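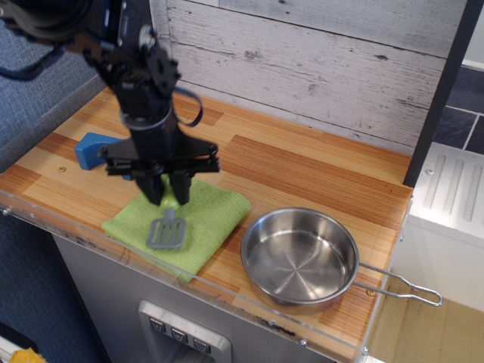

台面上只留一块布

搬到Wultstead以后,厨房比原来小了一半。原来的厨房有专门的沥水架,架子下面还有接水盘,洗完随手一插就行。现在的台面放不下那个架子,试过一次,架子一摆,切菜的地方就没有了。架子后来送给了楼下的邻居,我改用布。

用布垫着晾餐具,我写过一次,当时写得很短,有人留言问细节,这次写全一点。

布的选择

我用过三种布。第一种是棉的茶巾,吸水可以,但是厚,晾不干,七月份放一晚上会有味道。第二种是硅胶垫,不吸水,水都积在垫子的沟里,还要再擦一遍,等于多一件要洗的东西。第三种是超细纤维布,现在一直用。薄,干得快,脏了扔进洗衣机。

颜色我选了浅绿。浅色的好处是脏了能看出来,酱油点子、茶渍都藏不住,该换就换。深色的布看着总是干净的,用久了自己也不知道有多脏。

一共买了10块,厨房里轮着用4块,剩下的叠好收在抽屉里。超细纤维布有两点要注意:不要放柔顺剂,放了以后不吸水;不要和毛巾一起洗,会粘一身毛。我都是攒几块单独洗,冷水,短程,晾在窗边。

有人问布边会不会卷。会的,洗过几次以后边上就有点皱,铺的时候用手抹一下,抹不平也不影响用。我不熨。

布放哪里

我放在台面偏左的位置,右边留给锅。布要整块铺开,不要对折。对折以后下面那层不容易干,揭起来台面是湿的。我们家的台面是木纹的,深浅一条一条相间,房东交代过不要长时间积水,所以每天晚上睡觉前我会把布揭起来,搭在烤箱把手上,台面用干布擦一遍。

布的一角有时候会垂到台面前沿。这个我以前不管,后来有一次走过去衣服带到了,上面的勺子全掉在地上。现在铺的时候会看一眼,垂下来就往里推一推。不过也常常忘。

铲子

塑料铲我只留了一把灰色的,带长条孔,手柄短。原来有五六把,搬家的时候清掉了。清的标准很简单,过去2个月没有拿出来用过的就不要了。最后剩下一把漏铲、一把木勺、一个汤勺,够用。

漏铲麻烦的地方是那几条孔。煎过鸡蛋以后,蛋白会干在孔里,海绵擦不到。我的做法是用完马上泡,盆里放温水和一点洗洁精,泡10分钟,再用旧牙刷顺着孔刷。要是已经干硬了,就多泡一会儿,不要用刀尖去剔,塑料会起毛,起毛以后更容易挂东西。

洗好的铲子平放在布上,铲头朝外。以前我是插在杯子里的,手柄朝下,水就顺着流到杯底,过两天杯底一层滑滑的东西。平放没有这个问题。

塑料铲也有寿命,铲头的边开始发毛、变形就该换了。我大概一年多换一次。上一把是在Ranasinghe买的,那家店在车站后面,卖的都是普通厨房用品,店面不大,东西按材质分开摆,找起来很快。老板不太推荐什么,你问他才说。

锅

锅是不锈钢的,圆的,浅,锅边是直的,手柄是细长的铁丝圈那种。这种手柄轻,也不占什么地方,可以直接挂在钩子上。缺点是长,放在台面上的时候会伸出去一截。家里有小孩的话,放的时候要把手柄转到里面。我们家没有小孩,但是我自己也撞到过,转进去总是好的。

浅锅我主要用来热牛奶、煮一个人的面、化黄油。煮两个人的面就有点勉强,水容易溢出来。

锅底有一圈一圈的纹路,洗的时候我顺着圈擦,不来回横着擦,这样划痕看起来不明显。日常只用海绵软的那一面。如果底上有白色的水垢,倒一点白醋,加水,烧到冒小泡,关火放凉再洗。如果有彩虹一样的颜色,也是用白醋,擦一下就没有了。烧焦了用小苏打,100毫升水加一大勺,煮几分钟,放到不烫手再擦。钢丝球我不用,用过一次,后悔了很久。

锅洗完我不放在布上,直接用另一块布擦干,口朝上放在右边。不锈钢自然晾干会留水印,擦干只要几秒钟,省得以后再对付水印。擦过的锅放一会儿,等水汽散完再收。

收的顺序

晚上的顺序是这样的:先收锅,再收铲子和勺子,最后揭布,擦台面。锅挂墙上,铲子和勺子放灶台左边第一个抽屉。抽屉里我垫了一张Vuvier的防滑垫,剪成抽屉的大小,铲子不会跟着抽屉滑来滑去。

整个过程几分钟。早上起来台面是空的,煮咖啡、烤面包都方便。要是晚上太累没有收,第二天早上就得一边等水开一边收,也可以,就是有点乱。

几个留言的回复

有人问超细纤维布能不能直接垫热锅。不能,它是化纤的,遇高温会硬,会变形。热锅要用隔热垫,我用的是软木的。

Baltasar Escobar留言说他把布铺在烤架上,下面能通风,干得更快。我试了一周,确实快一点,但是烤架高,杯子放上去不太稳,我又改回来了。如果你只晾铲子和勺子,可以照他的办法试试。

还有人问Trirbridge那边的旧厨房现在怎么样了。房子已经租给别人了,水池下面的架子我留在那里没有拆,尺寸是照着那个柜子做的,拆下来也用不上。

下一篇打算写水池下面的柜子,现在里面还很乱,等整理完再写。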